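Small toys and game pieces wanted for Gondwood lending library

The toy lending library at Gondwood is asking families to look down the backs of their sofas this March. Its collection of loose blocks, pegs and game pieces is being sorted ahead of the spring reopening, and several of the most borrowed sets are short.

Gwenllian James, who runs the library, said that sets often come back with a piece or two missing and that the pieces turn up months later, usually in somebody else's box. Anything found without a home goes into a shared store until it can be matched.

"We had a building set out of use for most of the winter over one block," she said. "The block was in with the jigsaws."

Sorting takes place in the back room from 5 pm, after the library has closed to borrowers. Pieces are tipped into a large open bin, picked out and checked against the card kept in the lid of each set. Sets that are complete go back on the shelves. Those with gaps are listed on a sheet by the front desk, with a drawing of each missing part.

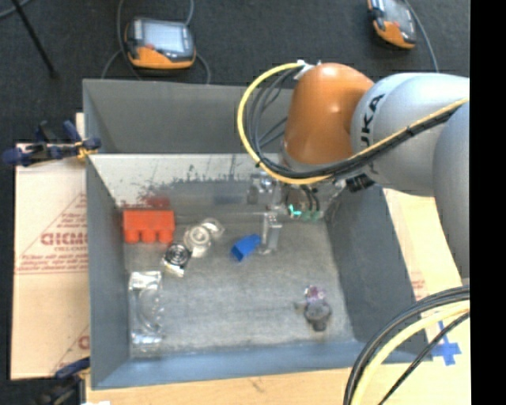

*Small objects in the grey sorting bin, a bright blue block among them.*

Around 12 sets are on the sheet at present. Four of them are wooden railways, which are popular with under-fives and tend to lose their connecting pieces first. The library would also be glad of spare dice, counters and draughts in any colour.

Wyn Gethin, a retired joiner from the village, has offered to make replacements for some of the plainer wooden shapes. He has asked for a sample of each one he is to copy, as the drawings do not give the thickness. Plastic parts are harder to replace, and the library may have to combine two incomplete sets where they are of the same make.

Donations can be left in the box inside the main door during opening hours. Pieces should be clean and, if possible, in a bag or envelope marked with the name of the set they came from. The library cannot take anything with a loose battery cover, or soft toys of any kind.

Borrowers who still have a set out from before Christmas are asked to return it even if it is incomplete. There will be no charge for missing parts until the sorting is finished. The current list of gaps can be read at the front desk, and copies are available to take home.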